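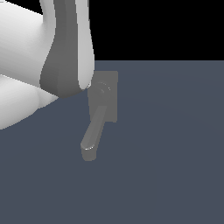
What is in the Kisholm Creek Gauge Readings?

Hand-read water levels from two staff gauges on Kisholm Creek, typed up from paper log sheets into plain CSV files, with a notes file for each gauge.

10/26/22
By Murali Kurup

## Kisholm Creek Gauge Readings

The upper gauge is bolted to the downstream side of the Westine Road bridge. The lower gauge is on a post below the old Pasorska mill. Both are enameled plates marked in feet and tenths. Readers wrote down the level, the time, and anything they thought worth noting. The original sheets are in five binders, and this release covers all five.

Levels are in feet above the zero mark on the plate. They are not elevations above sea level, and the two gauges do not share a zero. Do not subtract one from the other and call it a slope.

## Files

- `upper.csv` — readings from the bridge gauge
- `lower.csv` — readings from the mill gauge
- `notes_upper.txt` and `notes_lower.txt` — remarks copied from the sheets, one per line, keyed by reading ID
- `gaps.csv` — start and end of every stretch with no readings
- `CHANGES.txt` — corrections since the first release

## Columns

- `reading_id` — gauge letter plus a running number, such as U192. IDs are never reused, even when a row is removed.
- `date` — year, month, day
- `time` — local clock time, 24-hour. Blank if the reader left it off.
- `level_ft` — the level as written
- `reader` — a two-letter code. Names are left out on purpose and I won't match codes to names on request.
- `flag` — see below

## Flags

- `E` — estimated. The reader wrote "est." or gave a range. For a range, `level_ft` is the midpoint and the range itself is in the notes.
- `I` — ice at the gauge
- `D` — debris on or against the plate
- `Q` — I question the value but have left it alone
- blank — nothing to report

A row can carry more than one flag, in which case the letters are run together with no space. Ice readings should be kept out of any work on flow. Water backs up behind the ice and the level goes up without any more water coming down. February is the worst month for this at the lower gauge, where the bank is shaded all day.

## How the sheets were typed up

Each sheet was typed twice, on different days, and the two versions were compared line by line. Where they differed I went back to the paper. Most of the differences were a 1 read as a 7. In 17 cases the paper could not settle it, and those rows have `Q` in the flag column and both possible values in the notes.

Nothing has been smoothed or filled in. If a reader wrote the same level every day for a week, that is what the file says. Clock times were not adjusted for daylight saving. Some readers changed their watches late, and a few sheets say so.

## Known problems

The lower plate was knocked loose by a log and put back up by hand. The note on the sheet says "same height as near as I can tell." I have treated the readings before and after as one series, but there may be a small step. The date is the first entry in `notes_lower.txt` marked RESET.

Reader code VK in the upper file rounds to the nearest half foot. These rows are not flagged, as the sheets don't mark them as estimates, and you may want to drop them.

The second binder got damp at some point and the pencil has spread on the back pages. I could read it under a strong lamp, slowly.

Readings were taken when someone was free to walk down, so high water at night is mostly missing. The highest level in either file is the highest one a person saw, and the creek may well have gone above it.

## Use

You may use and share the files for any purpose. Please keep this README with them. They are not suitable for setting floor heights, insurance questions, or deciding whether the ford is safe to cross.

If you find a mistake, send the reading ID and what you think it should be. I check against the paper before changing anything — that can take a while, as the binders are not kept at my house. A changed value goes into `CHANGES.txt` with the old value beside it.

Related items

- Venkataraman Well Depths, typed sheets and map
- Westine Road Rain Gauge, daily totals
- Pasorska Mill Pond: list of old survey drawings
- Kisholm Creek Gauge Readings, first release (replaced by this one)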